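Kilari Two-Arm Home Workcell: Planning and Budget Guide

Products / Two-Arm Systems / Kilari

Updated Mar 14, 2022 by Joar Tangen

The Kilari is our favorite thing in the Sterko catalog right now, and we'd love to see more small teams get their hands on one. It's a pair of arms with a gripper on each, one controller, and a base that fits through an ordinary interior door. You bring the room. Plenty of people write to us asking what the whole setup costs and what they should sort out first, so this page has grown a lot longer than the usual spec sheet (sorry, not sorry!).

What comes in the crate

Two arms, two parallel grippers, the Løken controller, one emergency stop on a long lead, a set of spare finger pads and the cable kit. The head camera mount is included but the camera is not, as most buyers already have one they like. Crate weight depends on the base you pick, so ask us before you book a delivery with stairs in it.

Choosing a base

The fixed base is cheaper and stiffer, and if your work happens at one bench you should get it and spend the savings on fingers. The rolling Flakus base is the one to have for homes. You can park it by the kitchen in the morning and by the entryway after lunch, and the brakes hold well on smooth floors. It adds 1228 to the price in US dollars, before tax. You can also buy the fixed base now and swap later, though you'll pay for the freight twice.

Working in real rooms

Household work is where this system is the most fun. Shoe racks, low cabinets, counters, curtains that hang where you want to reach – all of it asks more of a setup than a clean bench does. Measure the narrowest spot you plan to work in with the arms held forward, and do it with the doors open. Shiny tile can throw ceiling lights straight back at a head camera, so leave a little money for lamp shades or softer bulbs. Cables need room too. The gripper leads run outside the arms and want a generous loop at the wrist.
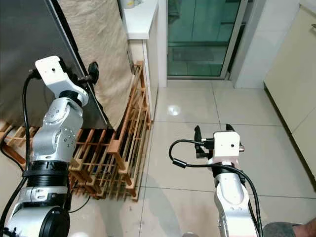

Budgeting past the purchase price

Finger pads are the part you'll buy most often. Teams running every day go through some 8 pairs a year, and lighter users far fewer. Gripper cables come next, so keep one spare for each arm on the shelf. Set aside two full days of staff time for setup and another for calibration. If this is your first two-arm system, double that and enjoy it – the first time both grippers move together is a great afternoon.

Delivery and support

Lead time is four weeks for the fixed base. Flakus orders placed now ship in July. Every Kilari comes with a remote setup session, and you can send us a floor plan and a few phone photos ahead of time for a free layout check. We really do like getting these!

Ordering

Send the delivery address, base choice, wall voltage and door width with your request. Quotes are good for 2 months. Spare parts can go on the same order and ship in the same crate at no extra freight.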